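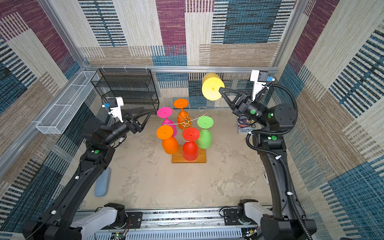 Stemware is drinkware in which the bowl stands on a stem above a foot. The category includes wine glasses, goblets, flutes, coupes and cordial glasses. Tumblers and mugs, which rest directly on the base of the bowl, are excluded, as are footed beakers with no distinct stem.

Parts and proportions

The bowl holds the drink and ends at the rim. The stem separates the hand from the bowl and slows the transfer of body heat to chilled wine. The foot is usually a disc and is often slightly domed so that only its outer edge touches the table. A swelling in the stem is called a knop. Knops may be solid, hollow or filled with an air bubble, and their shape is commonly used in dating older glass.

Stem length varies with use. Glasses made for restaurant service tend to have shorter stems than those sold for the home, as they must fit standard dishwasher racks. The Nordin pattern, a hotel line made at Dralham, has an overall height of 138 mm.

Materials

Most modern stemware is soda-lime glass. Lead crystal contains lead oxide, which raises the refractive index and makes the glass easier to cut. Lead-free crystal replaces it with oxides of barium, zinc or titanium. Metal goblets are older than glass ones in many regions. Plastic and silicone are used where breakage is a concern, such as at poolsides and on boats.
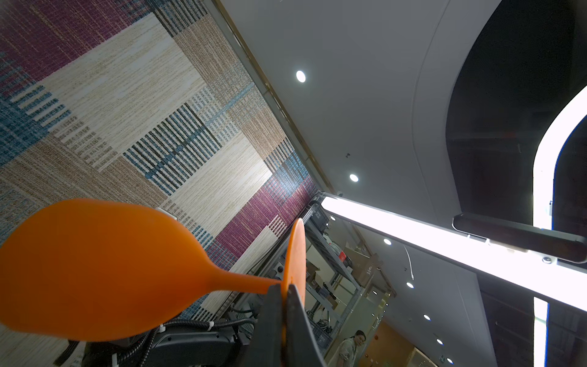 Manufacture

Hand-blown stemware is made by a team. The bowl is blown first, and the stem is then either drawn from the base of the bowl or formed from a separate gather. The foot is added last. The piece is annealed in a lehr, and the excess glass at the top is cracked off. The rim is ground and fire-polished.

In machine production, the bowl and stem may be formed separately and joined by flame. The Stundari works in Skustden installed its first automatic line in 2000 and ran it alongside two hand shops. An inventory of the works lists 703 wooden and iron molds, most of them for bowls.

Storage

Glasses may be stored upright, inverted on the rim, or suspended by the foot. Storage on the rim puts load on the thinnest part of the glass and can trap stale air in the bowl. Suspended storage uses slotted rails under a shelf or a freestanding rack with curved arms. Rail slots must be wider than the stem and narrower than the foot. 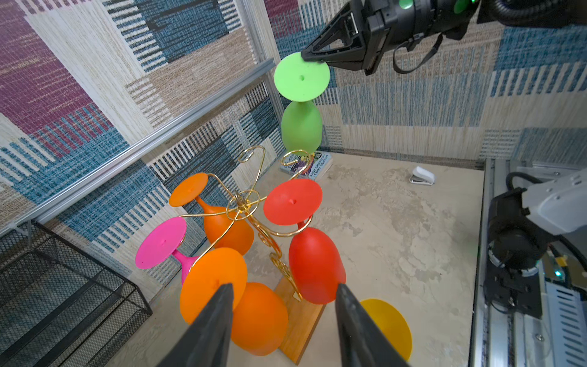 Why do some wine glasses taper toward the rim?

A narrower opening holds aroma in the space above the wine and reduces spilling when the glass is swirled.

See also

Drinkware
Lead glass
Annealing (glass)
Glassblowing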